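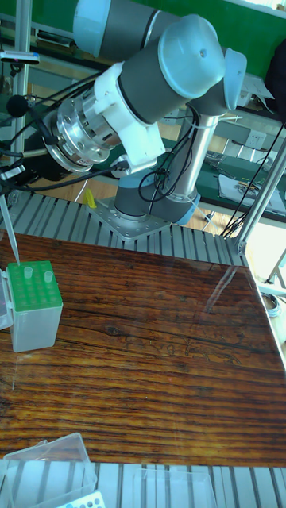
Looking After the Pipetting Cell: Project Report

Feb 28, 2022

When I signed up for the Nunorthorpe lab project I figured I'd spend the whole term writing clever motion code. What I really spent it on was cables, bolts and one very stubborn pipette tip. I'm not complaining (well, maybe a little), and by October I knew that cell better than I know my own bike.

What I took over

The cell is one jointed arm on a square aluminum plate, and the plate is bolted to a slotted platform behind the work table. It moves liquid between small tubes. The group before me called it Nallulel and the name stuck, so that's what I'll call it too. They left me a folder of notes, half of them good, and a log that stopped at run 1,557 with the words "missed tube again, going home."

My job was to find out why it kept missing, fix it, and write down a routine so the next student doesn't start from zero.

The cables

I started with the cables, mostly for the reason that they annoyed me. Black cables loop around the silver forearm and hang down beside the base joint, and there are more coming off the shiny ringed module at the tool end. Some of them are held with white ties. On my first day I drove the wrist slowly through its whole range with my hand on the stop button and just watched. At one end of the travel the bundle went tight and I could see it tugging on the module. So that was one suspect!

I cut the tie closest to the wrist, left a bigger loop and tied it again. Then I did the same test, and did it again, and ended up redoing that loop 8 times before I was happy. Too short and it pulls, too long and it sags toward the tube rack. If you're reading this to take over the cell: set the loop with the arm folded, then check it stretched out. I did it the other way around for a week.

The bolts

Next was the base. I checked the bolts at the corners of the mounting plate with a hex key and one of them turned a little under almost no effort. I tightened them in a cross pattern, put a dot of paint marker on each and wrote it in the log. I also went over the posts of the frame around the cell. Those were fine.

Teaching the positions again

After that, every saved position was off, which I should have seen coming. The rack has a green grid top, and I used two clear tubes as my targets, one toward the back left and one a bit to the right of it. You bring the tip down over a tube at crawling speed, stop just above it, look from the front, look from the side, nudge, save. The table has a glossy glass top, and the reflections fooled me more than once, so I got in the habit of crouching until my eyes were level with the rack.

I wrote a small script called Drinent that replays the saved points at low speed and waits for me to press a key at each one. It's ugly but it has saved me a lot of bent tips.

Results

I ran 383 test moves with the old positions before touching anything (it took forever) and then 300 after the cable and bolt work. Misses went from one every few minutes to a handful in the whole second batch, and most of that handful came after I bumped the rack with my sleeve. I can't say how much was the cable and how much was the bolt. I fixed them in the same week, and my supervisor has already pointed out that I should have tested in between. Fair.

The routine

Before each session: wrist through full range, eyes on the cable loop. Rack pushed up to its stop. Drinent once through.

Every month: check the paint dots on the base bolts, look over the ties, replace any that have gone stiff.

After any crash: all of the above, then teach the two tube positions again even if they look fine.

Left to do

The rack stop is a strip of tape right now. I've drawn a proper bracket and sent it to the Gatchalian workshop, and the drawing is in the project folder along with the spare ties and the paint marker.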